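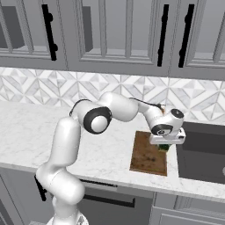 A white marble countertop and a brown cutting board

31 Oct 2023

So I finally did it – I put a driveway alarm in! I've been going back and forth since June, when a package sat out by the gate all day and I had no clue it was there.

I went with the Hadeo kit in the end. It was $238 for two beam posts and the indoor chime, and the Saron one I'd been drooling over was almost $500 once you added the second receiver (which they sell separately, grr). The box says it reaches 500 feet. My driveway is nowhere near that long, so I can't tell you if it's true.

Mounting the posts was easy. Lining them up was not! I must have walked up and down that gravel 15 times, nudging one side a hair to the left, checking the little light, nudging it back. What got me there was doing it at dusk, when I could see the light from the porch and quit squinting.

The first night it went off constantly. Deer, I'm pretty sure, plus one very smug-looking raccoon. I raised both posts up to hip height and set the delay a bit longer, and since then it's been mostly the mail truck and my neighbor's dog.

The chime is LOUD, by the way. There are four volume settings and I'm on the lowest one. It also plays a song if you hold the button too long – don't hold the button too long.

Next up is the side gate. I have an old Tsai contact sensor in a drawer somewhere and I want to see if it'll talk to the Hadeo chime. If anybody has tried that, leave me a comment before I start drilling!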